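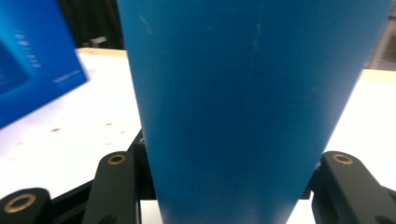 To: Fairweather Humor Writers list
Subject: Re: Winter collection – length of mock interviews

Dear members,

Thank you to those who wrote in over the past week about the word limit for the winter collection. I am replying to the list as a whole, as the same point was raised in several private messages.

On Thursday, Akinyi Mutiso wrote:

> Dear editors,
>
> The call for submissions gives a limit of 2,000 words for
> each piece. My mock interview with the Tooth Fairy's
> accountant stands at 1,645 words by my own count, but the
> online form rejects it as too long. I suspect the form is
> counting the speaker's name at the start of every line, and
> possibly the stage directions as well. Could you confirm
> what is counted? I would also like to know whether a piece
> may name a public figure as the person interviewed, or
> whether only legendary characters are allowed.
>
> With thanks,
> Akinyi Mutiso

The form was set up incorrectly. It was applying the limit for short items, which is much lower, to every category. This has now been corrected, and pieces that were refused may be sent again without any change. Members who shortened their work in order to get it through may replace it with the full version until the end of September.

For the purposes of the limit, speaker names and stage directions are counted. The title, the author's name and any note to the editors are left out. A piece that runs a few words over will still be read, but the editors may ask for cuts before it is accepted.

On the second question, interviews with legendary, historical or wholly invented characters are welcome. We do not accept invented interviews with living persons, even where the joke is plainly friendly. This rule was in force for the Flillby collection and has been carried over unchanged.

I would also remind members of the following:

Each member may submit up to 2 pieces.
Work that has appeared on a personal blog is eligible, provided the address is given on the form.
Parodies of song lyrics should be sent to the Jitow page and will be considered separately.

We have received 14 pieces so far – a good number for this stage – and readers' comments will be returned to authors individually. Please do not post drafts to this list, as the readers are also subscribed and the first reading is done without names.

Questions about the form may be sent to me directly.

Sincerely,

Jae-in Lim
Submissions Editor
Fairweather Humor Writers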